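Barkico Puts Its Two-Section Box on Sale, and Asks Buyers to Doubt It First

Soriano, 5 May 2019 – Barkico today began selling a clear tabletop box with a white lid, meant for the break rooms and meeting rooms where small supplies pile up. The company makes no claim that it will change how anyone works. Past storage products have promised that, our own included, and most ended up in a closet.

The claim is smaller. A box people can see into may get put back where it belongs. In April we lent 40 of them to offices in the Dascombe building, asked for complaints, and got plenty. Some people found the lid too plain. Others wanted to know why a box needed a press release – a fair question.

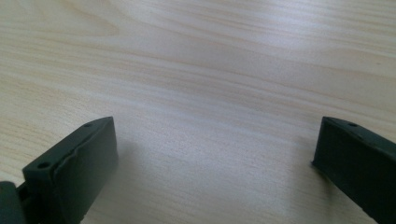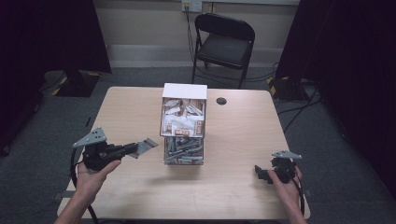
Light wood-grain tabletop; the box holds paper packets in one compartment and gray cylindrical pieces in the other.

We are also wary of the word "organizer." Two compartments will not sort anything for you, and an office that can't keep a table clear will probably fill both with whatever is in reach. Of the 8 offices that took part, 2 gave their boxes back and said a drawer did the job. We have no argument with them.

The first run is 2000 boxes. There is no larger size and no set of matching trays, though our sales staff asked for both. If the run doesn't sell, we will take that as an answer.

The box is sold through Prolter stores and can be returned with or without a reason. Press questions go to the Barkico office in Soriano. Review samples are on loan only, and we would like them back with the lids.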